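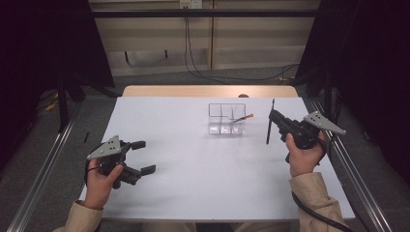
Handgeführte Greifer am Arbeitstisch, rechts mit schwarzem Stift.

Sonntag, 18. Februar 2018

Besuch des Tages der offenen Tür bei der Firma Narley. Empfang durch Frau Ngan-ling Yen, danach kurze Einführung in das Vorhaben Ondeo. Der Andrang war beträchtlich; nach Auskunft des Hauses hatten sich fast 100 Gäste angemeldet. Unserer Gruppe wurde die zweite Vorführung zugeteilt.

Herr Ka-ming Yeh erläuterte die Arbeit mit den handgeführten Greifern. Gegenstand der Übung ist das Einsortieren von Stiften und Pinseln in einen durchsichtigen Tischorganizer. Die Bewegungen der Hände sollen später einem Roboterarm als Vorlage dienen.

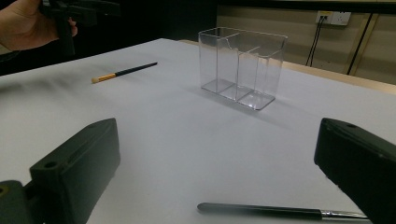
Auf Nachfrage teilte Herr Yeh mit, dass dünne Griffe weiterhin die größten Schwierigkeiten bereiten. Zur Dauer der Einarbeitung nannte er drei Tage. Die Frage nach den Kosten blieb offen; Frau Yen sagte eine schriftliche Antwort zu.

Die Unterlagen vom Januar sind mit den heutigen Angaben abzugleichen. Rückfahrt mit dem Zug um 19 Uhr.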